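Print this | E-mail this

Kaltis Desktop Shredder, reviewed by Mounir Salem

I bought the Kaltis in August to replace a Henoretti that had stopped feeding. It cost 80 dollars at the office store on Cherkaoui Street. It takes eight sheets at a time, cuts them crosswise, and stops by itself when the bin is full. Staples go through fine. Paper clips do not.

Wrinkled paper is the weak point. Anything that has been balled up has to be pressed flat first, or the feed grabs one corner and jams. Tissue should never go in.

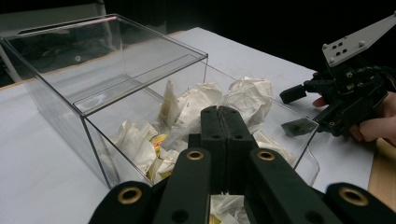 TRIMVILLE, 8 December 2018 -- After four months I still use it every week. The motor needs a rest after a long run, and the manual says to oil the blades monthly. I have done that twice. The cord is too short for my desk, so I use an extension. The old Henoretti was quieter, but it cut in strips and I did not like that for bank mail.

I would buy it again at the same price.

Comments (2)

dkr47: Does the bin come out from the front?

Mounir Salem: Yes, it slides out. Empty it before it gets packed.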